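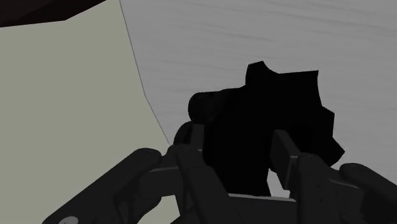 Choosing tables for shared rooms: what the Pultholm survey tells us
Speaker notes, Cosent furniture and fittings session, March

Slide 1. Title
Leave up while people come in. Start at 10.05 even if the room is half full. Handout is on the side table. Questions at the end, except on definitions, which can be taken as they come up.

Slide 2. Scope
The talk covers tables in rooms used by more than one group: meeting rooms, canteens, reading rooms, waiting areas. Desks are excluded. So are fixed benches and anything bolted to the floor. Outdoor tables were left out of the survey after the first week, as the wear is mostly weather and would have swamped everything else.

Slide 3. The survey
501 tables, all at Pultholm, spread over the main block and the Wanyama building. Of these, 262 are round. The rest are square or rectangular, with a handful of odd shapes that we filed under rectangular. Say this out loud, someone always asks.

Each table was given a record sheet: shape, width, height at four points, top finish, type of base, state of the edge, and whether it rocked. Rocking was tested by pressing down with one hand at each quarter. A table passed if no foot left the floor.

Measurements were taken with the table where it stood. We did not move tables to level ground. The floor is part of the problem and the users do not get to choose a different one.

Slide 4. Usable area
The usable part of a table top is smaller than the top. On a rectangle the loss is at the corners, where people do not sit and things get left. On a round top the loss is a ring along the edge.

Explain why the ring matters. An object with a flat base can be set flush with a straight edge and stay fully supported. Against a curved edge, a square base placed the same way has both its corners over the floor. The smaller the table, the tighter the curve and the worse it gets. Objects without a flat base are harder to judge by eye, and the person placing them usually looks at the near side.

The far edge is the weak point. A person seated or standing at one side sees the near edge well and the far edge badly.

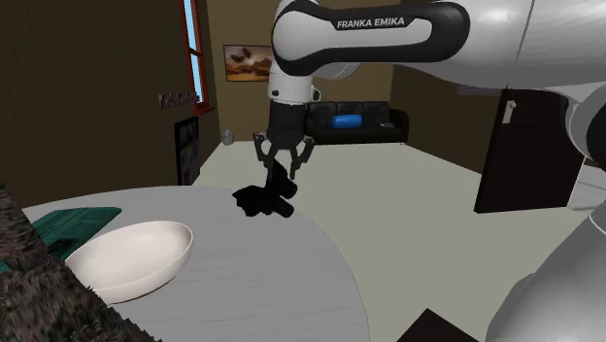 Fig. 2. Round table top, with a dark object near the far edge and partly over the floor.

Slide 5. Overhang
Basic rule: an object stays put while its centre of mass is above the area it rests on. For an even block, that allows nearly half to hang over before it tips. For a lumpy object there is no such simple figure, and the outline seen from above is a poor guide to where it touches the table.

Do not work through the sum on the board. It is on page 2 of the handout.

Practical version for the room: allow a clear margin inside the edge when planning what will go on a table, and size the table up from that. Flerine, whose tops we have in the Wanyama building, supply the full diameter on their sheets. Take the margin off both sides before comparing with a rectangular top.

Slide 6. Bases
Two main types at Pultholm: centre column and separate legs.

Centre column. Easy to sit at from any direction, no legs to avoid. Tips more readily when weight is put on the rim. Someone leaning on the edge to stand up is the usual test, and it should be treated as normal use.

Separate legs. More stable at the rim, depending on how far out the feet are set. Four feet will rock on an uneven floor. Three feet will not rock, but the top is less well supported between them, so a three-legged table needs its feet further out for the same resistance to tipping.

If short of time, skip to the next slide at this point.

Slide 7. Edges and finishes
Edge damage was recorded in three grades: none, marked, broken. Broken means the core is exposed. Most broken edges were at chair-back height, which points to chairs being pushed in too hard or stacked against the table overnight.

Pale tops show marks early. Dark tops hide them, and they also hide dark objects, which then get left behind or knocked. A mid-tone matt finish is the safest choice where the lighting is poor. Avoid high gloss under ceiling lights, as the reflection makes the edge hard to see from a seated position.

Slide 8. Recommendations
Round tops for talking, rectangular for work with papers or equipment.
Round tops under a metre across: drinks only.
Adjustable feet on anything with four legs.
Check column bases by leaning on the rim, before ordering in quantity.
Replace broken edges within the term. Marked edges can wait for the summer.

Slide 9. Limits of the survey
One site. One round of checks, by two people, who agreed on shape and height but differed on what counted as a marked edge. Their sheets have not been merged for that column. The age of each table is mostly unknown, so no claim is made about how long any type lasts.

Costs are left out. Prices changed between the two orders and the invoices do not separate delivery.

Slide 10. Questions
Likely ones: folding tables (not enough of them to say), castors (lockable only, and check the lock on the actual floor), whether the blank record sheet can be shared (yes, ask at the desk).

Finish by 10.50. The room is booked again at 11.00 and the chairs need to go back into rows.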